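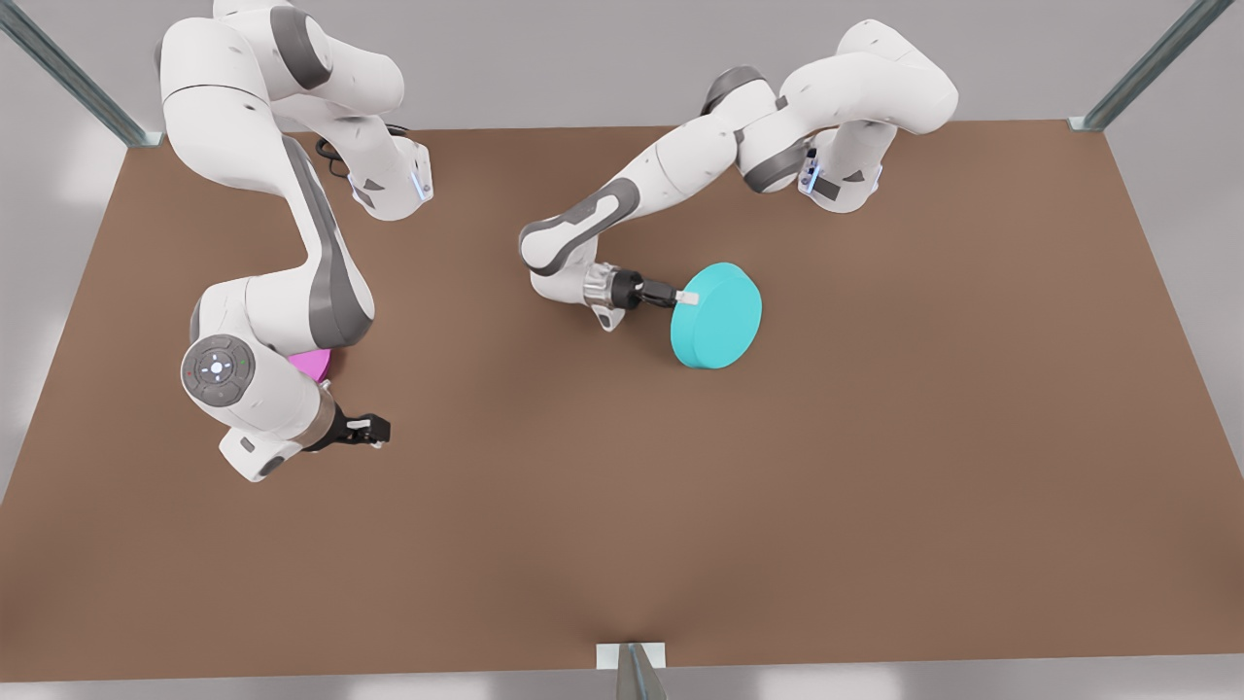

How often do I need to oil the Olta board?
Once a week for the first month, then whenever the wood starts to look pale and chalky. In my kitchen that works out to every five or six weeks, a bit more in winter when the heat is on.

Olta End-Grain Cutting Board
Made to order in the Damulthorpe workshop

I get that question more than any other, so I put it first. Now let me tell you about the board itself, because I'm very fond of it and I've been making it in one form or another for 9 years.

The Olta started as a board for me. I cook a lot, I cook messily, and I was tired of thin boards that skated all over the counter every time I went after a squash. So I glued up some walnut offcuts, end grain up, much thicker than I'd ever seen in a store, and stuck rubber feet on the bottom. It stayed put! A friend wanted one, then her sister wanted one, and at some point I had to give the thing a name and a price.

What you get

The Olta is 17 inches long, 12 inches wide and 2 inches thick. It's black walnut all the way through, no veneer and no filler strips. End grain means you're cutting down into the ends of the wood fibers, so the knife slips in between them and your edge lasts longer. It also means the board drinks oil like crazy at first, which is why I'm such a nag about that first month.

There are finger grooves on both short sides. I went back and forth on these for ages (they're a pain to cut cleanly) but the board is heavy and you really do want somewhere to put your hands. The corners are rounded over and the edges get a small bevel all the way around.

One side has a juice groove, the other is flat. If you order with feet, the feet go on the groove side or the flat side, your pick, and that becomes the bottom for good. If you order without feet you can flip it, but put a damp dish towel under it or it will wander.

Choosing a size

I make three boards and people mix them up all the time, so:

Olta: the one on this page. Big enough for a chicken or a loaf of bread with room for the crumbs.
Inga: the little one, 10 by 8 inches, same walnut. Great for limes, garlic, cheese, an apartment kitchen with no counter to speak of. I keep mine by the toaster.
Sisteo: long and narrow, maple, edge grain. Mostly a serving board, though I know plenty of you use it for baguettes and I'm not going to stop you.

If you're stuck between the Olta and the Inga, measure your sink. The Olta needs to be washed by hand and it's a lot nicer to do that when it fits flat.

Washing and looking after it

Warm water, a little dish soap, a sponge. Wipe it down and stand it on its edge to dry so the air gets to both faces. Please don't soak it, and please, please don't put it in the dishwasher. I've had boards come back to me after one cycle and they look like a topographic map.

For oiling, use food-grade mineral oil. Pour on more than you think you need, spread it around with your hand or a rag, leave it overnight and wipe off what's left in the morning. Don't forget the sides. A small tin of my board cream (mineral oil and beeswax) comes in the box, and it's for topping up after the oil has gone in.

Onion smell? Coarse salt and half a lemon, rub, rinse, dry. Beet stains fade by themselves if you can stand to wait.

Price and shipping

The Olta is $200, with or without feet. Shipping is extra and depends on where you are, the checkout will work it out for you. It's a heavy parcel and I'm sorry about that, I've shopped around and that's the best rate I can find.

Boards are made in batches, so there's usually a wait. Orders that reach me by 14 Nov 2024 go into the last batch before the holidays. Anything after that joins the next one, and I'll email you a date before I charge your card.

Every piece of walnut is different. Some boards come out nearly chocolate, others have streaks of cream running through them. If you have a strong preference, say so in the order notes and I'll go through the stack and see what I can do.

Repairs

If a glue line opens up in normal use, send the board back and I'll fix it or replace it. I'll also resurface an old Olta for the cost of return shipping plus $30, feet included. I love doing those, the wood underneath comes up gorgeous.

In the box: board, tin of cream, care card, four spare screws for the feet.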